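Recording pick-and-place examples for a small arm

These steps cover one task: picking up a toy vegetable and putting it in a pan. They assume the arm is already calibrated and you can drive it by hand.

Set the pan down first and leave it alone. If it gets bumped, stop, put it back and throw out the take. Then lay out the toys within reach of the gripper. Keep space between most of them, but let a couple touch now and then — the policy needs to see that too.
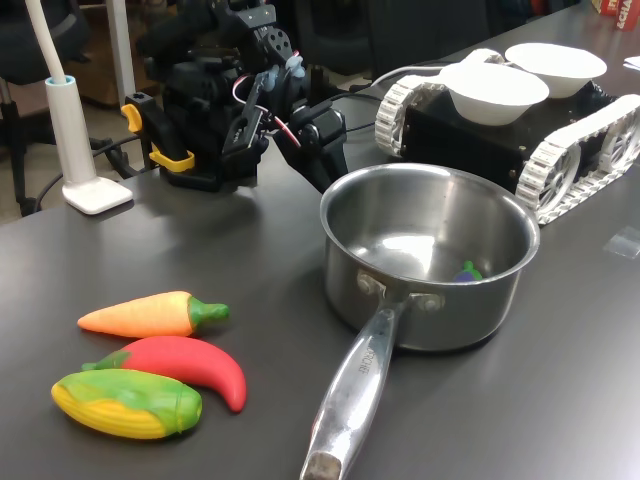 Toft, 2 Jan 2024

The eggplant is in the pan, with the carrot, the pepper and the corn still on the table. Shiny steel throws reflections, so keep the lighting the same for a whole batch.

For each take:

Start from the same rest pose.
Begin recording, then wait 2 seconds before you move.
Close the gripper on the middle of the toy, lift it clear of the rim and let go over the pan.
Return to rest and stop recording.

Move at one steady speed. Long pauses get learned along with everything else, so trim them or redo the take.

We recorded 70 takes for the first Pillico set and kept 47. Most of the rejects were slow grasps where the operator stopped to think. Missed grasps are fine to keep if you recover and finish — tag them "retry" in the notes field.

Change the layout every 4 takes. Turn the toys as well as moving them. When the batch is done, play back a few takes at random before you copy the folder to the Grutureck drive.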